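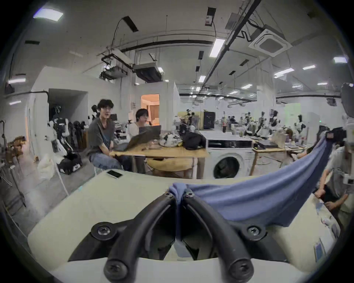 Okeke wrote under the first release that a list of watches without the lug width is of little use to people who buy straps, and asked if the column could be added. The column is now in the file. It is called lug_mm and it is filled for most rows.

Limen Watch Table
Data card, updated 22 April 2024

What the table contains

Limen is a table of mechanical wristwatches with their measured sizes and movement details. It has 1613 rows. One row is one reference, so a watch sold with three dial colors has three rows if the maker gave three reference numbers, and one row if the maker gave only one.

The file is limen.csv, in UTF-8, with a comma between fields. Decimal numbers use a point. An empty field means the value is not known. Please do not read it as zero.

Columns

ref: reference number, as printed in the catalog
maker: name of the maker, in short form
case_mm: case diameter without the crown
thick_mm: thickness with the crystal
lug_mm: distance between the lugs
case_metal: steel, bronze, titanium, gold, other
winding: hand or automatic
reserve_h: power reserve in hours, as stated by the maker
wr_m: water resistance in meters
source: C for catalog, M for measured by us, B for both

Where the values come from

Most values were copied by hand from printed catalogs in the Ullthorpe reading room. For 90 watches we also measured the case ourselves with a digital caliper, at the Jidley spring fair. When the catalog and the caliper differ, we keep the caliper value and write B in the source column. The catalog value is then in the second file, limen_old.csv.

Thickness is the weakest column. Some makers measure with the crystal and some without, and they do not always say which. If you need exact thickness, use only the rows with M or B.

Known problems

Bronze cases are marked bronze also when the back is steel or titanium. There is no column for the back yet.

In 5 rows the reference number appears two times, with different movements. We believe the maker changed the movement and kept the number. These rows are correct and should stay.

Power reserve for watches with two barrels was entered in the wrong unit in the first release. It was repaired in April.

Prices are not included and we do not plan to include them.

How to load it

Any spreadsheet program can open the file. Set the ref column to text before you import, or the zeros at the beginning will disappear.

License and corrections

You may use and share the table for any purpose if you name Limen as the source. Corrections are welcome by the issue page. Please give the reference number, the column and a catalog page or a caliper reading. Corrections without a source stay open until a source is found.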